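Thema: Mensch und Humanoid tragen zusammen - welche Regeln habt ihr?
24. Februar 2021 | von tischlerin_uli

Bei uns im Projekt Hebden schreiben wir gerade die Hausregeln fürs gemeinsame Tragen neu. Bisher galt: Eine Person am Tisch, und vor dem Start stehen Roboter und Mensch sich ruhig gegenüber, Arme unten.

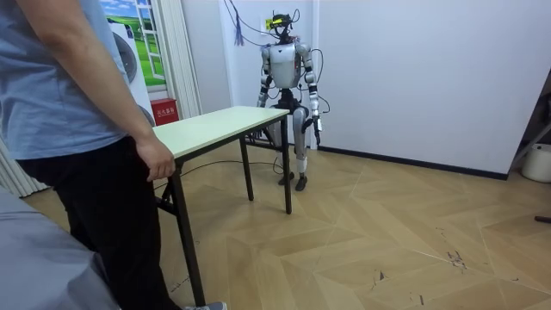 Startaufstellung am Klapptisch

Ich finde ja, die Kabel am Boden gehören als eigener Punkt rein - rückwärts gehen und dabei auf den Roboter schauen, das ist doch Mist!

irnen_fan schrieb:
Kabel ja, klar. Aber wichtiger: Wer gibt das Kommando? Bei uns immer der Mensch, laut, und zwar bevor angehoben wird.
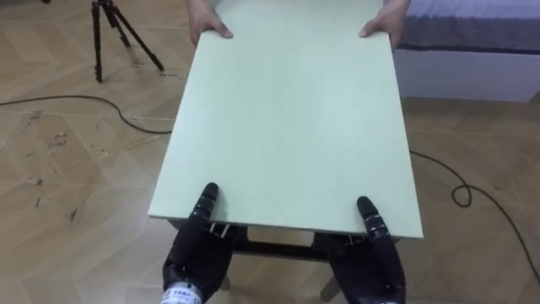

Und Finger nie zwischen Platte und Gestell! Steht bei uns ganz oben.

Zhuoran Tang schrieb:
Sehe ich anders. Laute Kommandos bringen wenig, wenn keiner am Not-Halt steht. Ich würde immer 2 Leute vorschreiben, einer davon fasst nichts an.

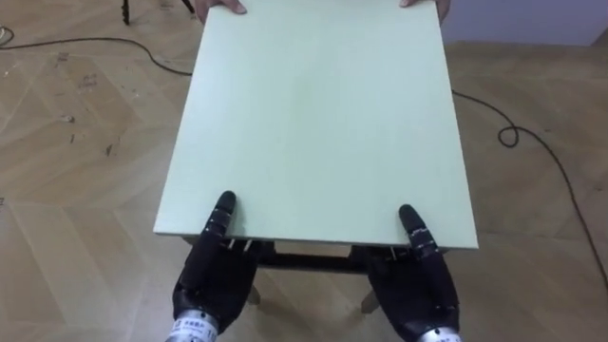

Platte an beiden Enden gefasst

tischlerin_uli schrieb:
2 Leute für eine Tischplatte? Puh. Na gut, ich nehm's mal in den Entwurf - kommt im Juni eh nochmal auf den Tisch.

236 Aufrufe | 3 Kommentare | 2 Mal geteilt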